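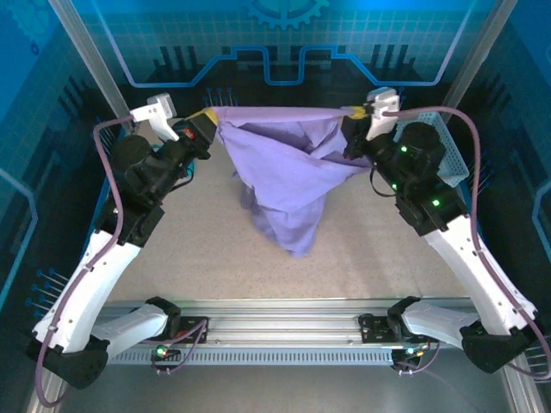

One of the folders on the Trindumska project wrote back that a cloth should always be picked up by two corners before anything else is tried, and that the notes ought to say so at the top. They now do.

Trindumska Cloth Folding Notes and Data

Last updated June 10, 2025

What this is

A small collection of records about folding thin household cloths: how each one started, which fold was used and how it looked at the end. Each record covers one cloth and one attempt. There are 1000 records in the main file and 27 more in a side file called extras, which holds the odd shapes.

Getting a crumpled cloth ready

Find one corner and follow the hem to the next. Hold both corners up and pull until the top edge is close to level. The rest can hang in folds for now – a thin cloth often stays bunched at the bottom even when the top is tight. Lower it so the hanging part touches the table first, then draw the top edge back and smooth from the middle outward.

If the two corners turn out to be diagonal, put the cloth down and start over. These attempts are kept in the file and marked "diagonal" in the start column.

Columns

cloth_id: the number given to the cloth
color: plain color words, such as violet, gray or white
start: crumpled, flat, rolled or diagonal
fold: half, quarter, thirds or Skorier
result: neat, passable or redo
comment: free text, often blank

The Skorier fold is thirds one way and then half the other way. It makes a narrow stack that fits a shallow drawer.

Sources

The first records came from the Damex linen room. The Jurčo laundry added its own in April, using the same columns but a stricter idea of "neat." We left both sets of ratings as they were. Compare results between the two with care.

Known problems

Color names are uneven. Lavender, violet and light purple may all mean the same shade, and we have not merged them.

Six cloths have no fold listed. Their comments say only "see sheet," and the sheet is missing.

Thick towels are not covered. Neither are fitted sheets, apart from a few in extras.

Anything rated "redo" was entered again as a new record – the old row was not overwritten. Count by cloth_id if you want cloths and by row if you want attempts.

Changes

Moved the two-corner advice to the start of the notes.
Split "messy" into crumpled and rolled.
Removed the drying time column, which was nearly always blank.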